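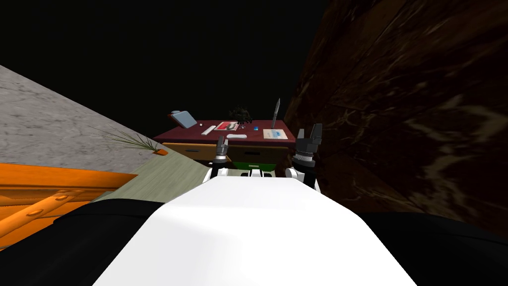

Engineers often let a robot practise inside a computer before it is allowed to work in a real room. This kind of practice is called simulation. The Farum study room is a practice room of this type, and everything in it is made by a computer, from the desk with the dark red top to the grass plant in its small orange pot. The robot has two arms, and each arm ends in a gripper, a kind of hand with fingers that can open and close. In the Farum room the task was a simple one: to stand at the desk, take hold of a drawer and pull it open. This page explains what went wrong with that task, and what was changed afterwards.

Reading time: 3 minutes

What was the fault?

The control program for the robot is called Isesness. It decides how far each arm should reach and how hard it should pull. During a set of 169 practice runs, the program made the same mistake 9 times. The arm carried on pulling after the drawer had come out as far as it could go. In a real room, this might have broken the drawer. It might also have tipped the desk forward, and the objects on top could have fallen on a person standing nearby.

No person was hurt and no furniture was damaged. A desk in a simulation can be put back as it was by starting the run again.

Why did it happen?

A robot does not know what a drawer is in the way that you do. When you open a drawer, you feel it slide, and you feel it stop. Your hand then stops pulling, and you hardly need to think about it. A robot needs a sensor to measure the push or pull on its arm, and it needs a rule telling it what to do with that measurement.
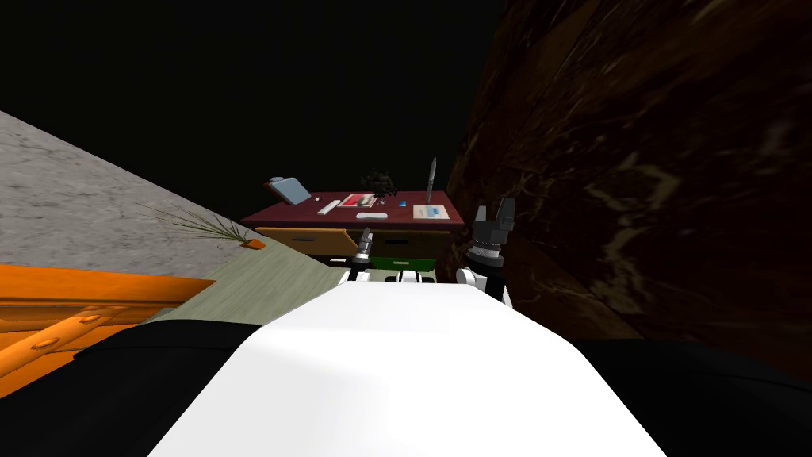 Isesness had a rule of this kind, but the number in the rule was too high. The arm was told to stop only when the pull became very strong. By that time the drawer had already reached its end. There was a second fault as well. The program checked the sensor too slowly, so a warning could arrive after the arm had moved again.

What was changed?

The Vikix safety team made 3 changes:

The arm now stops at a much gentler pull.

The sensor is checked more often while the arm is moving.

If the arm stops without being told to, the robot must keep still until a person has looked at the record of the run.

The task was then repeated from the beginning. The new rules must also be tested on the Gallegos training robot, a real machine, before they may be used anywhere else. Those tests are planned for July. During them, 2 adults must be present, and one of them must stay beside the emergency stop button.

Words to remember

Simulation: a practice world made by a computer.

Gripper: the part of a robot arm that holds things.

Sensor: a part that measures something, such as light, heat or force.

Emergency stop: a button that makes a machine stop at once. If you visit a place where robots are working, ask an adult to show you where it is, and do not press it unless there is danger.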